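Share 14 | Comments 3

Friday, October 25, 2024
Posted by the course instructor, Robot Manipulation Lab, Hestden Technical College

Handout 5: Opening a drawer with two arms

This handout continues from the exercise on grasping free objects. Please read it before you come to the lab, and bring a printed copy or have it open on your laptop. The tables are small and there is not much time for reading during the session. Each group has one slot of 40 minutes with the arms.

1. Why a drawer is a different task

In the last exercise you moved objects which were free. If your gripper came two or three millimeters too far to one side, the object moved a little and the grasp was still possible. A drawer does not forgive in the same way. It can move along one line only, and this line is decided by the cabinet. If your arm pulls along another line, three things can happen: the drawer gets stuck, the fingers slip from the handle, or the complete cabinet turns on the table.

We call this a constrained motion. The drawer has one degree of freedom, and your arm has more than it needs. The work of your program is to make the arm follow the drawer.

2. Frames you will need

You must define these coordinate frames before you write any motion:

W, the table frame. It is already measured and stored in the file of your station.
C, the cabinet frame. Its x axis points out of the drawer front, in the opening direction.
H, the handle frame. It has the same orientation as C, and its origin is in the middle of the handle.
G, the gripper frame, between the two fingertips.

The most frequent mistake of last March was to take the pulling direction from W instead of C. When the cabinet stands parallel to the table this gives no error, so students believed that the program was correct. Then we turned the cabinet, and the program did not work anymore. For this reason the cabinet is always placed at an angle in the graded run.

3. The sequence

Your program should be divided into these states. Use the same names as here, because the log viewer looks for them.

APPROACH: move G to a point in front of the handle, along the x axis of C. Keep the fingers open.
ALIGN: turn the wrist until the fingers can close on the handle from its two sides.
GRASP: close with low force. The handle is small and you do not need more.
PULL: move along x of C in short steps. After each step, read the force at the wrist. If the side force is higher than your limit, correct the position before you go on.
RELEASE: open the fingers first, then move back. Please do not do both at the same time.
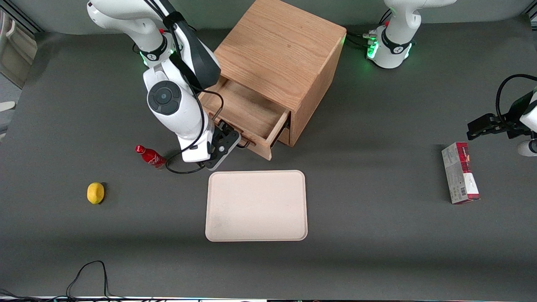
Figure 1. Right gripper at the handle, drawer partly open.

Look at the angle of the arm in Figure 1. It comes down from above and the gripper points down toward the front of the cabinet. Many students first try a completely horizontal approach, because it looks simpler on paper. On our tables it brings the elbow close to its joint limit, and then there is little movement left for PULL. An inclined approach costs you one more rotation in the calculation, but it leaves more room.

The cable of the arm needs your attention too. It hangs along the links and can lie in a loop on the table below the wrist. Before every run, move the arm by hand through the planned path and check that the loop does not catch on an object or on a corner of the cabinet.

4. The second arm

In part A the left arm has no task. It must be parked in a position where it cannot meet the right arm, also when the right arm moves back after RELEASE. Write the parking position in your report as joint values.

In part B the left arm picks one object from the table and puts it into the open drawer. You may choose the object. Consider the opening width of the gripper, the shape, and how far the object can roll. A lemon and a bottle lying on its side need a different plan than an upright carton. Also check the size: an object which fits between the fingers does not always fit into the drawer.

The tray is only a place for sorting. You can use it as a middle station if one direct movement is too long.

5. Logging

The Prunow logger is started automatically and writes 200 samples per second. Do not change this value. Name the file with your group number and the letter of the part. Port 1541 is reserved for the logger, so please do not open your own viewer on it.

6. What to hand in

A plot of the side force during PULL, with the limit drawn as a line. One paragraph about how you chose the limit. Your state diagram. For part B, also one failed run and your explanation of it. A failed run with a good explanation receives full points.

The emergency stop must be in reach of one group member all the time. This person does not type.

Background reading is chapter 4 in the Cozma script, especially the pages on compliance. The proofs can be skipped.

3 comments

gripper_group_6
Is it allowed to use position control only in PULL, if we make the steps very small? We tried it in simulation and the side force stays under the limit.

Course instructor
In simulation the cabinet is fixed to the table, so please be careful with this result. You may submit it, but you must still read the force after each step and stop when it is too high.

lostenwood_student
Section 2 helped me a lot. I had x of W in my code since Monday and did not understand why the cabinet was turning.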